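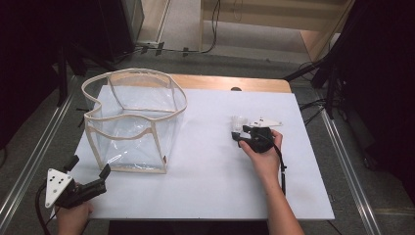
Packing floor going automatic, anyone else been through this?

Started by bench_seventeen, February 25, 2018

So I pack sporting goods at Bolon, the Esulholm building, and since January a few of us have been pulled off the line to do the hand gripper sessions. You hold one in each hand, pick the item up, put it in the clear bag, take it out, do it again. The recordings go to the people setting up the robot arms. I do 745 of these in a good week and my thumbs know it!

What I want to know is what happens to the rest of us once the arms go in. Raymonde Pelletier (our floor lead) told us no one is losing hours this year, and I believe she believes it. But this year is kind of short, you know?

tapegun_lou wrote:
Went through it at Palwood. They kept everybody, but the job I had was gone. I used to pack and talk all day, now I clear jams and stare at a screen. Pay went up a little. I'd still take the old job back.

wonbay wrote:
Gonna disagree with Lou. I'm at the Won site and my back is the best it's been in years. No more lifting totes. If the machine wants the boring part, let it have it. How are you finding the grippers, bench? We never got to do that, they just showed up with everything already running.

bench_seventeen wrote:
Weird at first, then kind of fun. You lose all the feeling in your fingertips, so you end up watching everything you do. Boxes are easy. Shuttlecocks are my least favorite, the skirt is light and springy and if you squeeze too hard you've got a bent one. I go for the round end now, but a guy on my shift swears by the skirt and we argue about it every break.
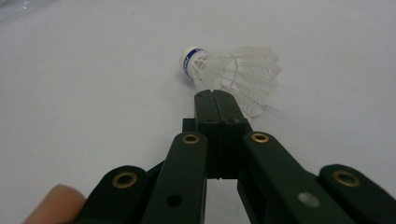 Shuttle on its side, gripper closed

tapegun_lou wrote:
See, that right there is what bugs me. You worked out the round end thing yourself. That's know-how, and they get it for regular packing pay. Are you getting anything extra for the sessions?

bench_seventeen wrote:
Same hourly, but we get seven extra minutes on each break. I did ask about a bonus. Raymonde took it upstairs and I haven't heard back.

wonbay wrote:
OK, fair, Lou has a point on the money. I'd put it in writing though, and ask for training on the arms while you're at it. Two people here moved over to maintenance that way, and they were packers same as me.

tapegun_lou wrote:
Two people out of how many?

wonbay wrote:
Out of 17 on my shift. I didn't say it was great odds lol

bench_seventeen wrote:
I'll ask about the training anyway. Back on the shuttles tomorrow, wish me luck.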